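Collection log, March

Started at 8.15. Both arms homed first time. The left one had been slow to report its wrist joint on the previous two sessions, so I reseated the connector before powering up and left it at that. No dropped packets in the first hour.

The task is still the hanging task: cloth on the hanger, hanger on the rack, then off again as a separate label. Tralosard wants 600 accepted episodes for the first training run. I would prefer to spend some of that number on bad starting positions, but the target is for accepted episodes whatever the start, and easy starts get through review faster. I have been mixing them by hand. One easy, one awkward, one easy.

Changed the time limit. It had been set long enough that I could dither over a grasp and still finish, and the dithering was going straight into the data. Episodes are now cut at 700 steps. If the scarf is not on by then, the episode is marked failed and kept in the other folder. The limit makes me drive more quickly than I like, but the traces are smoother. Pauses before contact are shorter and the gripper command no longer flickers between open and shut.

Pulling from the bottom of the cloth is the part I find hardest to repeat. With the right gripper on the lower end, the top slides along the hanger before it tightens, and the hook can shift on the rail. Two approaches so far: pull straight down, or take the end out to the side a little and then down. The second one behaves better. I will stick to it for a full block and compare.
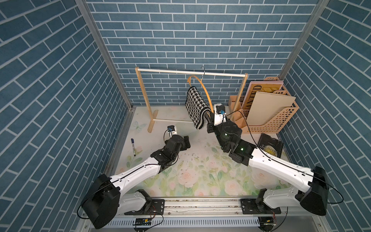
Right gripper on the dark end of the scarf, hanger on the rack.

Crumbs on the mat again. They are from something I did not clean up properly and they show in the fixed view, mostly in front of the working area. I debated sweeping them off and decided to leave them until the end of the block, so that the floor does not change halfway through a set. Then I will sweep and note the episode number.

The background objects stay where they are for now: the organiser with the boards and the upright book in it, the Sixpence book flat in front, the marker on the left. The plan from Lastano is to shift them between blocks, never within one. I keep a list of positions on paper, with the marker given as an angle and the book as a distance from the organiser. It is tedious and I have already found one line I could not read back.

Break at 10.40. Backed up to the second disk. Transfer was slower than it should be, and I think the cable is on the wrong port again.

After the break I moved to table starts. The cloth begins on the mat, not on the hanger, and the rack is bare. These are harder to drive. The two grippers have to come together near the middle of the workspace, and the wrists get close enough that I watch the gap more than the cloth. I had one contact, wrist to wrist, at low speed. Logged it, checked both camera mounts by hand, nothing moved. The episode went in the failed folder with a note.

On these starts the left gripper does the locating. I bring it down on the knit first and let it rest, then bring the right one in. Doing it the other way round leaves the right forearm over the cloth and I lose sight of the edge in the fixed view.

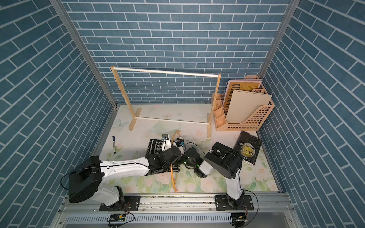 Table starts

Of the episodes I reviewed at midday, 48 were rejected. Most of the rejections were mine: late grasps, or a start where I had already moved before pressing record. A smaller group had a frozen wrist stream on one side. I had hoped the reseated connector would deal with that, but the camera cable is a separate run and I had not touched it. Rerouted it after lunch with more slack at the elbow. No frozen streams in the next block, though that block was short.

Patterned cloth worries me slightly. The black and white is easy to see against the pale mat, and I expect the policy to lean on that. Jetus has asked for a plain cloth in the next round and I agree with the request. Need to find one of similar weight. A tea towel is too stiff. I tried one and it holds its folds.

Rack position also needs more variety. In nearly all of the morning set it sits towards the back. I have been turning it by a small angle each time, but from the fixed camera those turns look much alike. The wrist view is more sensitive. Up close, a small turn of the rack shifts the foot and the upright a long way between the fingers, and I would like more of that in the set.

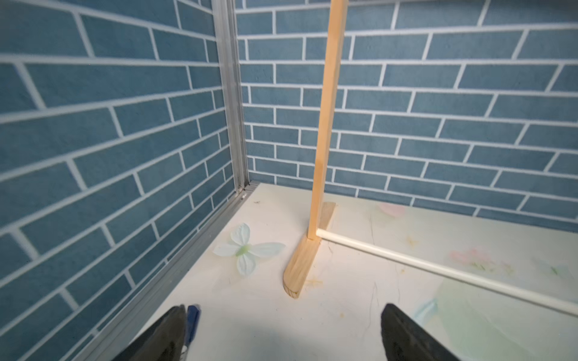
Manipulation Data Team, Pylypenko Building

Went through the wrist recordings at 15.30. Exposure is acceptable on the white part of the surface. I was expecting the wood to wash out, but the grain on the foot is readable and the upright is sharp enough to use. The printed sheet is fainter. The pale flower lying on the white area is now on the list of positions with everything else. It had been missing from it.

The left finger is soft at the near edge in this stream. Focus is set for the middle distance and I am leaving it.

Trial fit overnight on what has been accepted so far, batch size 32, one wrist stream and the fixed view. I do not expect it to complete the task. I want to see whether the loss on the table starts separates from the rest, and whether the side pull shows up as its own thing or gets averaged with the straight one.

To do: plain cloth, label the two disk cables, rewrite the positions list in a spreadsheet, sweep the mat. Shut down at 17.50, arms parked, power off at the wall.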